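Pallero Desk Mat, large, dark grey
Reviewed 01/01/2020

I bought the Pallero after wearing through two thinner mats from Dalel. It comes rolled in a cardboard tube and is sold in three sizes. Mine is the large. I use it on a wooden-topped desk with white legs, where it takes up most of the front half and leaves a strip at the back for a lamp and a box of tissues.

Out of the tube it had a strong curl at both ends. I put books on the corners overnight and one end was flat by morning. The other needed a second night. There was a slight rubbery smell for the first week, which went once I had left a window open.

The surface is smooth enough to write on with one sheet of paper, though a ballpoint will go through if you press hard. A mouse runs well on it. The underside grips properly and I have not had to straighten the mat once, even when dragging heavy things across it.

What I wanted to know was how it copes with food, as the desk gets used for lunch as often as for work. Crawfish is the worst of it. The shells are sharp, they leak, and they never all go in the bowl.
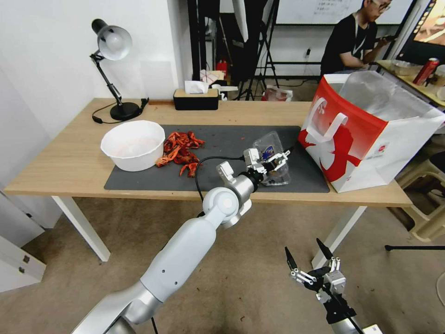

Shell juice wipes off with a damp cloth and a drop of washing-up liquid if you get to it within the hour. Left until evening it dries to a dull ring, and that takes a bit of scrubbing. Chilli oil is harder. I have one faint mark near the front edge that I can find when the light is on it, and I don't expect it to come out. The claws have not scratched the surface so far. My old Dalel mat was marked all over after a month of the same treatment.

The smell of seafood does hang about if you only wipe it. Washing the whole mat in the bath sorts this out, but it is awkward to handle when wet and takes a full day to dry over a rail.

I also looked at the Rind, which has a raised edge to stop spills. It would be better for soup, but the edge gets in the way of your wrists when typing, so I sent it back.

The stitching round the Pallero is still tight apart from one loose thread at a corner, which I trimmed. I would buy it again in the same colour. The lighter one would show every stain.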